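Restricted vs. unrestricted gifts: how are small trusts booking these?
Grants & Local Giving board > Accounting and reporting

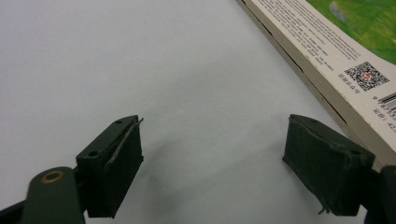 Green gripper fingers with black pads over a pale tabletop

pprantl
Posted 12 Mar 2020
We are a small grant-making trust covering the town of Sternitz and the villages on the river side. In February we received 427 separate gifts after a mailing. The mailing named one purpose, heating grants for older residents. The reply slip had a box for "where most needed" and 183 donors ticked it. Another 224 left it blank. The rest wrote something of their own in the margin.
Our draft accounts put the blank slips in the restricted fund. Our examiner wants them in general funds. Who is right?
Pirmin Prantl

ledger_kuo
The letter controls. If the only purpose in the appeal was heating grants, a blank slip is a response to that appeal and the money is restricted. The box is an opt-out. Leaving it blank is not opting out.

d.yatsenko
Disagree, at least in part. What did the small print on the slip say? A lot of these letters carry a line such as "any surplus will be applied to our other work." That doesn't make the gifts unrestricted, but it does tell you what happens once the heating grants are paid. Your examiner may be reading that line too broadly.

pprantl
The slip says: "Your gift supports the Trust and its winter heating grants." No surplus line.

ledger_kuo
"The Trust and its winter heating grants" is bad drafting. I can see where the examiner is coming from now. I would still restrict.

Cordero_P
I wouldn't. "Supports the Trust" comes first and has to mean something. A donor who reads the slip and not the letter has given to the Trust. We had nearly identical wording in Brusov and booked the lot as general, then designated a matching sum for the purpose. A designation can be undone by the trustees if demand falls short. A restriction can't, or not without paperwork.

d.yatsenko
Patricio, that is convenient for the trustees but it answers a different question. You don't get to pick the category by how easy it is to reverse. It depends on what the donors were told when they were asked.

Cordero_P
They were told two things. That is my point.

g_ruchti
Practical side. How much have you already paid out in heating grants this winter, and will the restricted total be used up by the end of your year? If it will, the closing balances come out the same either way and the argument is only over the columns in the note. Show it as restricted income and restricted spending and move on.

pprantl
Gion, it will not all be used. We have paid for 6 households since the mailing and a second round is open until the end of the month. I expect a balance to carry forward.

g_ruchti
Then it matters. Get the trustees' minute approving the letter. If the minute says "appeal for heating grants" the examiner will probably move. Ours did.

ledger_kuo
Seconded on the minute. Also pull out the margin notes and code them one by one – "for my neighbor's street" is a restriction if you accepted it, and you banked the check.

pprantl
Minute found. Wording is "winter appeal, heating grants, letter as tabled." I have sent it to Beat Lüthi, our examiner, with a copy of the letter. Margin notes are being coded separately. Two of them can't be read.

d.yatsenko
For the unreadable ones, write to the donors if you have addresses. Keep a copy of the letter with the slip.

Cordero_P
I still say general with a designation. Reword the slip before the next mailing in any case. Drop "the Trust and" and put the surplus line directly under the amount.

pprantl
Slip is being reworded. Will post the examiner's reply when I have it.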